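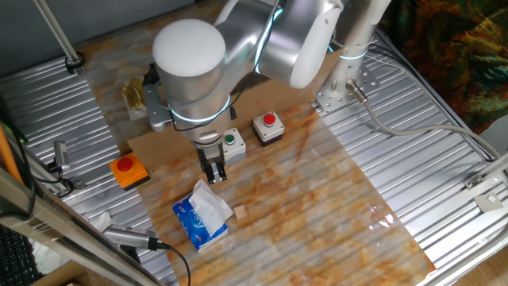
Home Recipes Minutes Newsletter Contact

Print this page | E-mail to a friend

Rultdale Beans and Greens Circle – minutes, November meeting

Taken by me again, so blame me for the spelling. We started at half past six, or near enough, once the kettle had been found.

1. Last time's minutes
Agreed, with one correction. I wrote that the barley soup had celery in it and it was celeriac. Sorry, Rungnapa!

2. The pulses evening
We spent most of the meeting on this (as I knew we would). Rungnapa Chaiyaporn has offered to lead it and brought a trial pot of her black-eyed beans with coconut and spinach, and I had two bowls before we'd even got to the item. She wants everyone to cook in pairs and take a tub home. We have nearly 140 people on the mailing list now but only room for a couple of dozen at the hobs, so it will be first come, first served. I'm to send the e-mail out by the end of the month.

There was a long chat about whether to soak our own beans or buy tins. Dried are cheaper and most of us like the texture better, but somebody has to remember to put them in water the night before, and last year that was me and I forgot. We settled on dried chickpeas and black-eyed beans, and tins for the kidney beans so that we don't have to fuss over boiling them hard enough.

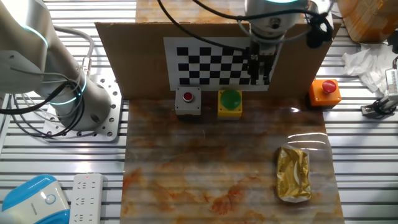
Robot arms at the slatted metal table

3. Recipe booklet
The draft is called Illés, after the Hungarian bean soup man whose stall at the market got half of us started. It has a lovely green cover and far too many lentils in it – I counted 6 dals. We agreed to drop 2 of them and put in the beetroot salad and the red cabbage one with apple. Prakano, the printers, can do it for the same price as before if we get the pages to them soon. I'd like a line under each recipe saying what's good in it (iron, fibre, folate and so on), but worded plainly, please, so it doesn't read like the back of a cereal box. 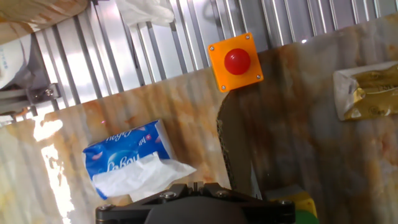 Can tinned beans go straight into a salad?

Drain them and give them a good rinse under the cold tap first. They're already cooked, so after that they only need dressing.

4. Daily amounts
The note on our handout about 2000 calories a day caused a bit of a muddle. A few people took it as a target for everybody, and of course we all need different amounts. I'll reword it.

5. Any other business
The Tosura blender leaks from the bottom. I've ordered a new seal. Please stop putting hot soup in it in the meantime! The big colander is still missing, and so is the lid of the blue casserole.

Next meeting: same place, bring a spoon.

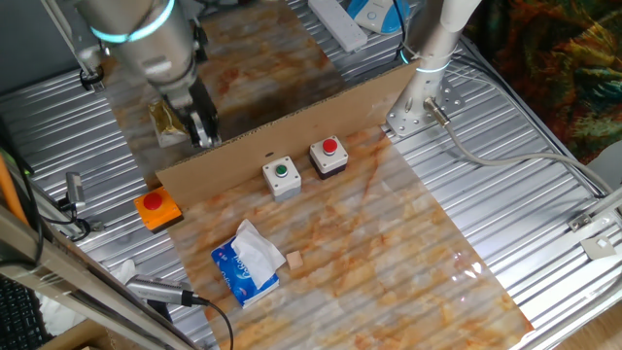
Gripper and a small gold-and-brown packet, behind the upright cardboard

Comments

Maureen: I have the colander. It's been in my boot since the summer, will bring it.

deepak_r: Please keep the one with yellow split peas, my kids eat it.

Jan: Does the coconut thing work with kale? Spinach is a bit dear at ours.

Rungnapa: Jan, yes, but chop it small and put it in earlier.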